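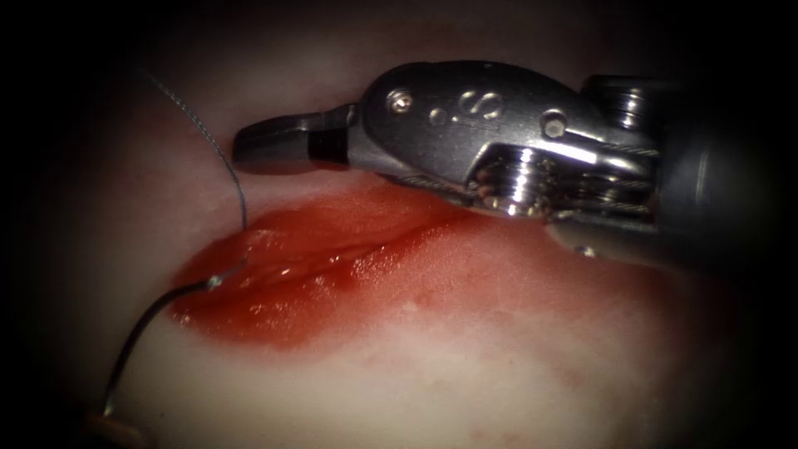 Kavitha Arumugam wrote to me that my old page about hospital stays was too long to read when you are nervous, and she asked for only the steps. So I made it shorter. It is for people who live alone and have a planned operation with a few nights away from home.

Updated April 2024

Step 1. Read the letter from the hospital twice. Write on one sheet of paper the time to arrive, the entrance, and when you must stop eating and drinking. My letter said Ornutgate entrance, room 614, and I would surely have gone to the Rirnosgate side, where the bus stops. Tape the sheet to the inside of your front door.

Step 2. Make a list of all your medicines with the dose of each, also vitamins and drops. Call the hospital and ask which ones to stop and on which date. Do not decide this yourself.

Step 3. Prepare the kitchen. Cook soup or rice dishes and freeze them in small portions. Put one pan, one plate and one cup at the height of your waist, so that you do not need to bend or reach after you come home. 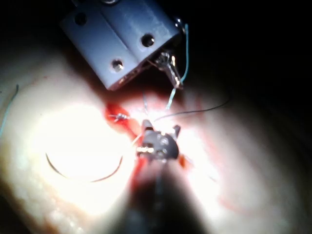

Step 4. Pack the bag two days before. I take loose trousers with a soft waist, slippers with a closed heel, a long charging cable, glasses and a thin sweater with buttons. Jewelry stays at home – also the ring, if it comes off.

Step 5. Arrange the ride home. Ask one person and a second one in case the hour changes. Give both of them the phone number of the ward.

Step 6. Before you leave the hospital, ask how to wash, when you can lift a shopping bag, and whom to call at night. Write down the answers while the nurse is still with you. 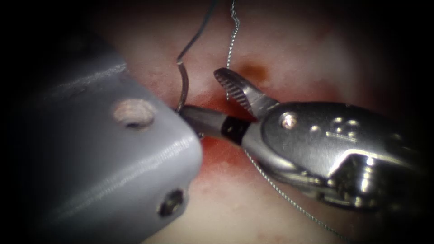

Could you please add something about house keys? I gave my spare to a neighbor, but I forgot that the street door has a different lock, and my sister waited outside with all the groceries.

Thank you, I will put it in Step 5. Try both keys in both doors before you give them away.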